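Reviewed: the Zolthorpe open day, and the arm they would like you to buy
19/04/2022

Zolthorpe has been sending me postcards about its bench-top robot arm since December, so when the open day came up I drove the 45 miles to Celtley to see what all the card stock was about. Admission was free. Parking was not.

The pitch is simple. The Stimier is a small arm for small shops: people who bottle hot sauce, pack candles, sort returns, that kind of thing. It clamps to a table you already own. The lease is $487 a month, or $539 with the better gripper, and you will want the better gripper, as the sales desk got around to telling me about four minutes after quoting the first price.

The open day was in a former carpet showroom and still smelled like one. I got a lanyard, a tote bag and a folder, and then there was a talk. The talk had a slide reading "Your Hands, But More So." I have thought about that slide a good deal and am no closer to it.

After the talk they let us at the benches, and my opinion of the day went up. You could pick your own objects from a bin, and the people running the benches didn't flinch when we picked annoying ones. A man ahead of me chose a rolled-up sock. The arm got it on the second try, which is about my average.

Setup gets a high mark. You move the arm by hand to where you want it, press a button, move it again, press again. I taught it a pick and a place before my coffee got cold, and I am someone who still has a stove clock blinking twelve. The tablet app is less charming. It logged me out twice and it hides the speed setting under "Comfort."

Noise is fine, something like an electric toothbrush in the next room. Speed is not going to scare anybody. Zolthorpe's folder claims 300 picks an hour, and I would believe it of cardboard boxes. For anything round or see-through, I would want to watch it for a morning with my own stock before I signed.

I spent most of my time at the bottle bench, where the items were the sort of thing my brother-in-law would be feeding it in his garage. Clear plastic is a mean test. It shows you the table through itself, and a bottle lying down has opinions about staying put. 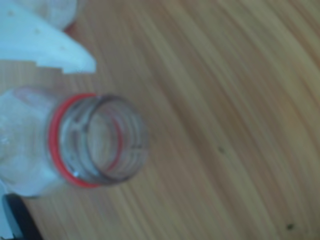

Uncapped bottle on its side at the bottle bench, with one gripper finger at upper left.

The fingers have flat, squared-off tips, which I liked for boxes and liked less for shoulders and necks. Zalewska, the rival outfit across the county, sells a softer set, and I asked if they would fit. The answer took a long time and contained the word "warranty."

Good: setup, noise, patient staff, real objects.
Less good: the app, the price creep, the slide.

Four stars for the open day, three for the arm. The tote bag is excellent.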